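Re: [Steltwood-turners] Finishing bowls that will hold food

On 24 January 2020 Samina Warraich wrote:

> Has anyone got a favourite finish for a salad bowl? I've been using
> walnut oil because it's what was in the cupboard, but my sister can't
> have nuts in the house and she's the one who asked for the bowl. I'm
> told mineral oil never dries and tung oil takes for ever. The bowl is
> sycamore, fairly thin, and I'd like to hand it over before spring.
> Also, do you sand before the first coat or between coats? I've read
> both.

Hello Samina, and hello everyone,

Lovely question and one I could bore people with for a whole evening, so stop me when you've had enough!

For your sister I'd go with plain mineral oil with a bit of beeswax melted into it. You heard right, it never sets, but on a salad bowl I don't mind that one bit. It soaks in, it washes out slowly, you put some more on. Chemists sell the oil in small bottles and one bottle will see you through several bowls. I melt the wax in an old jam jar stood in a pan of hot water, one part wax to four parts oil, and it keeps for ages with the lid on. Don't do it straight on the hob, please.

Tung oil is beautiful but you do need patience. I did one in December and gave it a thin coat, left it, gave it another, left it, and it still smelled a bit when I brought it down to the kitchen. It also comes from a nut, as it happens, so I'd leave it alone in your case. And do read the tin, because a fair few things sold as "tung oil finish" are mostly something else.

I'm very fond of a small round bowl in pale wood, with nothing fussy on the rim, and it's that kind of plain shape where the finish matters most.
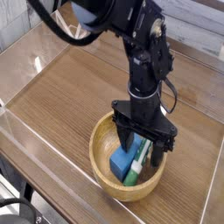

Round bowl, light wood.

On the sanding, I do both, which is probably why you've read both. I go up through the grits on the lathe, stop it, wipe the bowl with a damp cloth and let it dry. The grain stands up like a cat's back. Then I knock that down by hand with the last grit, and only then does any oil go near it. Between coats I use a worn scrap of 800, very lightly, just enough to take off the nibs. Sycamore is a bit of a madam for showing scratches, especially across the end grain, so look at it near a window with the light coming in low. I've missed rings under the shed lamp that jumped out at me the minute I got indoors.

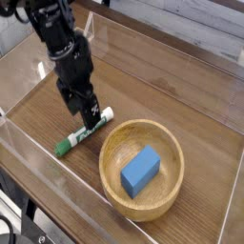
As for how many coats, I'd say 3 with a night between them, flooding the first one on and wiping off whatever is still sitting there after half an hour. The end grain will drink more than the rest, so keep going back to it. Lay your oily rags out flat outdoors to dry if you ever do use tung or linseed, as they can heat up and catch fire when they're scrunched in a bin. Druvdale lost a bench that way and they were lucky it was only the bench.

Colour is the other thing. Oil will warm sycamore up a little, and if your sister wants it to stay nearly white then the mineral oil is still your best bet, as linseed goes yellower and yellower. I have an old one done in linseed that's now the colour of weak tea (I rather like it, but it wasn't the plan).

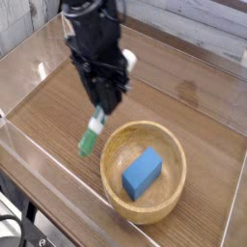 Do write her a little card to go with it: wash by hand, dry it straight away, no soaking, never the dishwasher, fresh oil when it looks thirsty. My brother-in-law put one of mine through the dishwasher and it came out in two halves.

If you're stuck for beeswax I've got a block you can have a lump of, just shout before the next meeting and I'll bring it. And does anyone know if the Michailidis gouge is still doing the rounds? I think it's my turn.

Cheers for now,
Jo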